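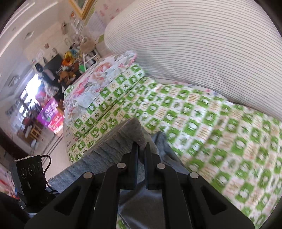 Saturday, bed trial. Gray quilted piece on the green check, corner up.

Workshop notebook, bedding bench (which is a bed; we have stopped pretending otherwise)

Started at 9:40 with coffee and good intentions. Job for the day was to settle the folding order for the quilted throws before the Storniro sheets get printed. Rhiannon's draft says "fold in half, then in half again, then in thirds," which is the kind of instruction that sounds complete until you have a quilt in front of you and want to know which half.

Sample is the gray one with the ridges. The face reads bluish gray, the edge more beige, and under the window I kept taking the edge for a separate strip of binding. Wrote "binding" in the log twice and crossed it out twice. Have asked Rhiannon what the pattern sheet calls it. Until she answers it is "the edge."

Green and white checkerboard bedding stayed on underneath. Myfanwy Prydderch picked it, on the theory that squares give you something to line up against. They do. They also make you feel you are losing a board game by lunch. After an hour I was seeing green squares on the wall. Still, better than the plain cream cover we had in March, where every fold looked straight until you stood up.

Folding order, as tried:

First go, long side to long side. Ridges end up running across the fold and the whole thing springs back open like a cheap umbrella. Pressed it flat with both forearms. It waited until I turned to write this down.

Second go, short side to short side. Much calmer. The ridges lie along the fold and the corners meet without being argued with. Slight drift at the far end, one finger's width, which I blame on the mattress. The mattress has a dip. Everyone who has ever sat on it to "just check something" knows who they are.

Third go, same as the second but starting from a lifted corner and walking it over, keeping the smooth side out of the way. This was the neatest by a fair margin. Take the corner just below the tip, not at the tip itself: at the tip you get mostly edge, the fuzzy face slides off on its own business, and you arrive at the other side holding a little beige triangle and no quilt.

Finished size after the third go came to 63 cm on the long side. The shelf box from Rolura is 3 cm narrower than that. Of course it is. Options: a different last fold, a different box, or a firm shove. The shop has been quietly using the firm shove since before I got here, and I can't say the results are terrible, only that the top quilt always comes out looking slept on.

Note on the smooth darker cloth. It slides under the quilted face while you are busy with the corner and then turns up as a lump in the middle of the stack. Ran a flat hand under before the second fold and it behaved. Adding this to the sheet as its own step, even though Rhiannon will say it makes five steps and she promised four. She may take it up with the lump.

Fluff: plenty. Black sweater was a mistake. Lint roller is missing from the drawer again, and the label on the drawer says LINT ROLLER, so the system is working up to a point.

Stopped for lunch. Came back to find the folded stack had been used as a pillow by persons unknown. Unfolded, refolded, same 63. At least it repeats.

Afternoon, tried the last fold in thirds as a roll. Fits the Rolura box with room to spare. Looks like a sleeping bag. Myfanwy stopped in the doorway and said "camping?" and went away again, and I have entered that as a no.

To do:
Ask Rolura if the next size up comes in the same depth.
Rewrite step two so it says short side to short side, in those words.
Step three, lift the corner below the tip. Needs a drawing. Not one of mine.
Turn the mattress, or swap it for the spare in the back.
Wash the check set before Monday's lot goes on it.
Find lint roller. Check Rhiannon's desk.

Later, in pencil: Rhiannon says the pattern sheet calls it "the edge."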